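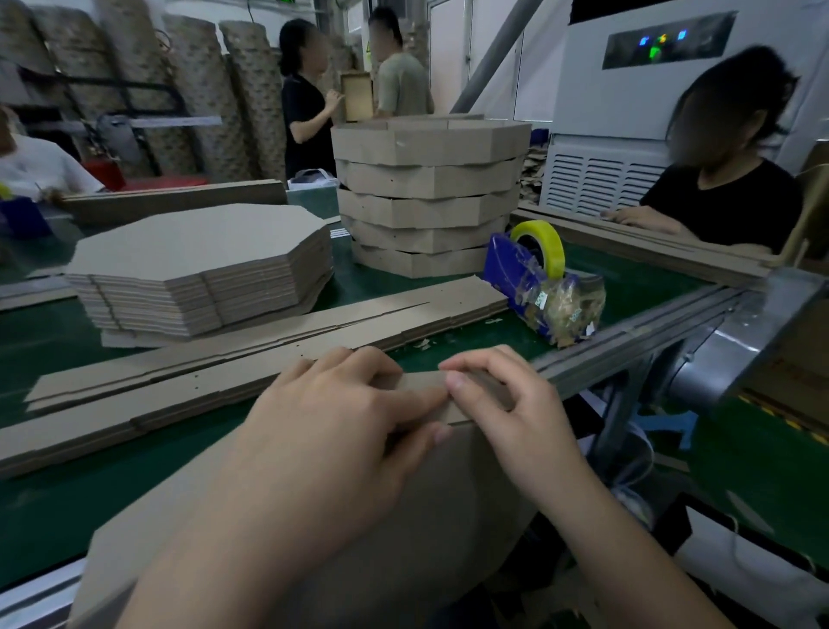
Last updated: December

The house in Wirnwood had been ours for six years when we decided to leave it, and I had assumed that moving was mainly a question of trucks. Then I went looking for boxes.

The first quote, from a mover called Devholm, ran to 23 pages. Nine of them concerned pianos. We don't own a piano, but I read every word, and I now know more about the liability of a third-floor landing than I do about my own pension. The second firm, Flirkum, sent a single text message with a price in it and a thumbs up. We went with Flirkum.

Packing is supposed to make you ruthless. The magazines say so, and I've written for enough of them to know how much their authors throw away. My own method was to pick up an object, remember that I disliked it, and wrap it in two sheets of good paper. A fondue set made the trip this way. So did a bag of keys, none of which fit any door in either house.

By the last week we were down to one saucepan and the Kinoshita lamp, a wedding present with a shade like a startled mushroom. It rode on my lap for around two hours, seat belt and all, while the wine glasses took their chances in the back with the bookcases.

The glasses came through fine. The lamp met the new front door at a bad angle and has leaned to the left ever since - visitors think it's meant to do that, and one asked where she could buy one.

There are still boxes in the spare room. The biggest is marked MISC, in my handwriting, and under that, in my wife's, MORE MISC. We walk around it to get to the window.

Contact the editors | Copyright, all rights reserved | Back to top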